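4. Cleaning and Care

Applies to Dinu wash-in covers, sizes S to XL. For the Bulier frame and legs see section 3. Revised May 13, 2026.

4.1 Before you start

Read the whole section once. Takes a few minutes. Most covers that come back to us shrunk were washed on the wrong setting or dried too hot.

You will need:
the cover (zipper closed, see step 3)
mild liquid detergent, no bleach
soft brush
the mesh bag from the parts box, part no. 854
a flat place to dry

CAUTION: Never wash the foam core. The core is not washable, not by hand, not in a machine. If it gets soaked, stand it on its long side in a warm room and wait. Can take days.

4.2 Taking the cover off

1. Move the dog's toys, blankets etc. off the bed. Lift the bed off the Bulier frame if you have one. Two side clips, press both at once.
2. Lay the bed upside down. The zipper runs along three sides and starts under the small fabric flap at the back left corner.
3. Open the zipper all the way. Don't pull the core out through a half open zipper, the teeth will seperate.
4. Fold the foam core in half and slide it out. On size XL this is easier with two people.
5. Close the zipper again, all the way, and tuck the pull under the flap.
6. Take off the Jultberg name tag if fitted. Snap fastener. The tag is leather and does not go in the wash.

Note: covers sold before September had a two-side zipper. Same steps, just tighter. Push the short end of the core through first.

4.3 Removing hair

Do this every time. Hair left on the cover turns to felt and ends up in the pump filter.

1. Take the cover outside and shake it.
2. Brush in one direction, short strokes. Dry brush only.
3. Turn inside out and brush the seams. Most of it hides in the piping.
4. For long-haired dogs go over it once more with a damp rubber glove.

4.4 Stains

Treat before washing. Cold water for blood, urine and vomit – warm water sets them.

Mud: let it dry first, then brush off.
Urine: blot, don't rub. Rinse cold, then one part white vinegar to two parts water, leave 18 minutes, rinse again.
Grass: a drop of detergent, soft brush, rinse.
Chewed gum, tar, wax: scrape off when cold. Leftover marks may stay.

CAUTION: No solvent cleaners on the underside. The non-slip dots will come off.

4.5 Machine washing

1. Put the cover in mesh bag 854. Size XL doesn't fit the bag, wash it without.
2. Wash on its own. No towels, no clothes.
3. Gentle cycle, 35 °C max. Low spin.
4. Half the normal amount of detergent. No fabric softener, it blocks the waterproof layer.
5. Add an extra rinse if your machine has one. Dogs with sensitive skin do better with it.
6. Take the cover out as soon as the cycle ends. Creases in the waterproof layer don't come out later.

Note: the cover holds a lot of water if it balls up. If the machine stops with an unbalanced load message, open it up, spread the cover out by hand and run the spin again. Don't go to a higher spin.

Check the rubber door seal afterwards and wipe out any hair.

4.6 Hand washing

For the wool top (Custevlow range only) we recomend hand washing.

1. Fill a tub with cool water, a capful of wool detergent.
2. Press the cover down, let it soak, press again. No wringing.
3. Rinse until the water runs clear.
4. Roll in a dry towel and push the water out.

4.7 Drying

1. Pull the cover into shape while damp. Corners first.
2. Dry flat or over two lines, waterproof side down.
3. Out of direct sun. The gray and navy covers fade.
4. Turn over once halfway.

CAUTION: No tumble dryer, no radiator, no iron. Heat over 35 °C makes the backing go sticky and we can't replace that under warranty.

4.8 Putting it back together

1. Cover must be dry all the way through. Check the piping and inside corners.
2. Fold the core, printed side up, and slide in to the far end.
3. Let it open out, then push each corner home with your hand flat.
4. Close the zipper slowly, holding the foam back with your other hand.
5. Snap the name tag on. Bed back on the frame, clips click twice – once each side.

4.9 How often

Cover: once a month, more in muddy season or when your dog is shedding.
Core: vacuum with the upholstery nozzle when the cover is off.
Frame: wipe down, see section 3.

4.10 If something goes wrong

Cover too tight after washing: stretch it damp over the core, leave overnight with the zipper open.
Still smells: wash again with no detergent and a cup of vinegar in the drawer.
Zipper stuck: run a candle along the teeth.
Backing peeling: stop washing, contact us with the order number.

Spare covers, order code 879 plus size letter. Spare mesh bags sold singly. 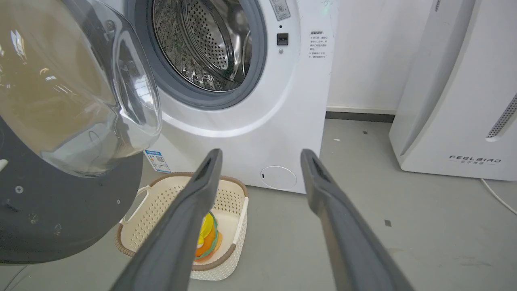

Fig. 4. Front-loading washer, door open.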